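Home | Modules | Handouts | Reading list | Contact

Household Product Design, Level 4
Handout 5: The soap dish
Last updated: January

Posted in January by the module tutor, Grandville

This handout goes with the second workshop on small bathroom goods. Bring it with you, along with a pencil, a steel rule and your notes on drainage from last time. We start at 9.30 and the benches need to be clear by noon.

1. What a soap dish has to do

A bar of soap left in water goes soft on the underside and wears away much faster than it should. The dish keeps the bar in one place and lifts it clear of whatever runs off it. Most designs do this with ribs, pegs or slots. Slots let the water through, so a slotted dish either hangs over the basin or needs a tray under it. Ribs hold the bar up but leave the water in the dish, and somebody has to tip it out.

The rim matters as well. Too low and a wet bar slides over the edge when it is put down in a hurry. Too high and fingers have to dig for it - a common complaint in the Osau survey, which had 800 returns. Read the summary before the session, page 13 onwards.

2. Setting out

Cover your board with a sheet of plain pale paper and smooth it flat. Put the dish on the left with its long side running front to back, and the soap to the right of it. Keep bags, cups and phones off the board. If your dish has a separate lid or tray, leave it off for the first exercise.

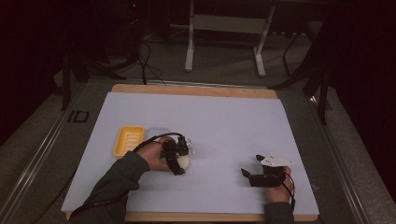
Draw round the dish and then round the bar, and write the length and width of each beside the outline. Work out how much room is left on each side when the bar sits in the middle. You want enough for a thumb and one finger. Students in Gunari tried this with a fresh bar and one worn down by half, and the worn bar was the harder of the two to pick up.

3. Placing and lifting

Work in pairs. One person places the bar in the dish and lifts it out again ten times, the other writes down what happens. Note:

- where the bar is held (ends, sides or top)
- whether it touches the rim on the way in
- whether the dish moves on the paper
- how square the bar ends up over the slots

Swap over and repeat. Then do the whole thing again with the dish turned so its long side runs left to right. Do not correct a bad placement - write it down and carry on.

4. For next time

Write up your results on one side of A4, with a sketch of one change you would make to the dish. The Mugo catalogue is in the workshop cupboard. Look up item 3484 and compare its rim with the one you measured.

Home | Modules | Handouts | Back to top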